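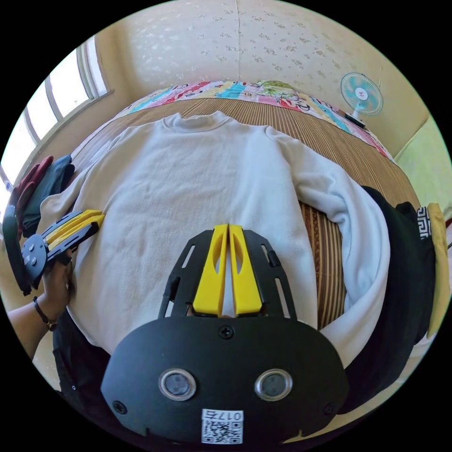 Mekbridge 2.0 went up last night. It's a total conversion for Flaltberg, the 2014 city builder, and it's free if you own the base game. I've put 23 hours into the test builds since August, so this thread is what I know. Long one.

First, what it is. Flaltberg gives you a mining town on a hill. Mekbridge throws out the hill and gives you two towns on either side of a river gorge, run by separate councils that share one budget. You play both. Everything that crosses the gorge has to use the bridge, and the bridge breaks.

Version 1 had the east bank only. You could see the west bank across the water but you couldn't build there. 2.0 opens it up, adds the second council, and replaces the placeholder winter with a real one.

The lead on this is Gwion Jenkins, who did the river code for the old Plorkau map pack. If you played Plorkau you'll know the flooding. Same system, better tuned. Water backs up behind ice now and you get a few days of warning on the gauge.

Seema Solanki wrote the council events. There are 60 of them and they're the best part of the mod. They're short, they don't try to be funny, and most of them come back later. I let the ferry license lapse in my first year and was still paying for it in year six.

Install notes. Start from a clean copy of Flaltberg on the last official patch. Don't put it over version 1. Delete the old Mekbridge folder completely, including the sound folder, which the uninstaller leaves behind.

Then unpack 2.0 into the Mods directory and run the game once with nothing else turned on. The first load is slow. Mine sat at a black screen for four minutes and I thought it had hung. Leave it alone.

Old saves don't carry over. The map is a different size so there's no way to convert them. If you have a version 1 town you care about, keep a second copy of the game for it.

Performance: fine up to a population of 2,000 across both banks. After that my frame rate drops to 20 whenever the market is open on the west side. Turning off crowd shadows fixes most of it. Turning down water detail did nothing for me.

Known bugs as of this morning. Carts can get stuck facing each other on the bridge if you upgrade it while traffic is on it. Close both gates first, wait for it to clear, then upgrade. If they're already stuck, demolish the toll house and the carts will reroute.

The second one is worse. If both councils hold a vote on the same day, the game sometimes only counts the east bank. Save before any double vote. Gwion has it on the list for the first hotfix -- no date given.

Some advice on openings. Build the west bank granary before you build anything else over there. The tutorial tells you to start with housing and that's left over from version 1. I followed it twice and lost half the town in the first winter both times.

Keep the toll low for the first two years. A high toll looks good on the budget page, but the west bank brickworks can't pay it, and then you're short of brick on the side that needs it.

Use stone piers when you can afford them. Timber is cheaper on paper, but the ice takes one out most winters and repairs come from the shared pot, so both councils get annoyed at you.

Music: the new tracks are by Mac Mathúna, who also did two of the songs in version 1. There are separate sets for each bank and they fade into each other when you scroll across the gorge. You can turn that off in the audio menu if the fading bothers you. It bothered me when I was jumping back and forth a lot.

Things I'd still like: a way to rename streets on the west bank, a bigger font on the budget page, and a key to jump between town halls. There's a key for the east one only. You can bind a camera bookmark to do the other -- I use F6.

A few people asked whether it needs the expansion. It doesn't. If you have the expansion, switch it off, or the extra tram stops will appear in the river.

I'm starting a new town tonight, hard winter, timber bridge only. I'll post the save at the end of each in-game year in the replies under this one.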